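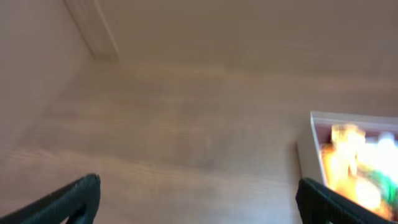 Meine Großmutter hat ihren Küchentisch sechsmal in ihrem Leben abgeschliffen, und jedes Mal hat sie dabei geschimpft wie ein Rohrspatz. Ich muss oft daran denken, wenn ich höre, wie jemand von einem Möbelstück sagt, es sei eben «durch». Durch! Als wäre ein Tisch ein Stück Fleisch, das zu lange auf dem Herd stand.

Ich möchte hier ein Wort einlegen für das Reparieren, und zwar für das langweilige, das keiner fotografiert: den nachgeleimten Stuhl, die Schublade, der man im September, wenn das Wetter feucht wird, mit einem Stück Kerze gut zuredet. Mein Freund Győző Bárány, der in Plunitz noch eine richtige Werkstatt hat (mit Ofen und Radio und einem Hund, der auf alles haart), verlangt für einen neu verleimten Stuhl 60 Euro. Das ist vielen zu teuer, der neue kostet im Möbelhaus ja weniger. Ich verstehe das, wirklich, ich habe selbst jahrelang so gerechnet und dabei im Lauf der Zeit sieben Stühle auf den Sperrmüll getragen. Beim letzten habe ich mich geschämt.

Dabei geht es mir gar nicht so sehr ums Geld und, verzeihen Sie mir, auch nicht zuerst um die Umwelt. Es geht mir um die Bekanntschaft. Wer einmal mit dem Schleifklotz über eine Tischplatte gegangen ist, immer schön mit der Faser, der kennt sie danach — die weiche Stelle, den alten Ast, den Brandfleck vom Fonduetopf. Den lässt man dann manchmal stehen. Meine Großmutter hat ihn jedenfalls stehen lassen, alle sechs Male, und behauptet, er gehe nicht raus.

Der Tisch steht heute bei meiner Schwester. Er müsste wieder einmal geschliffen werden.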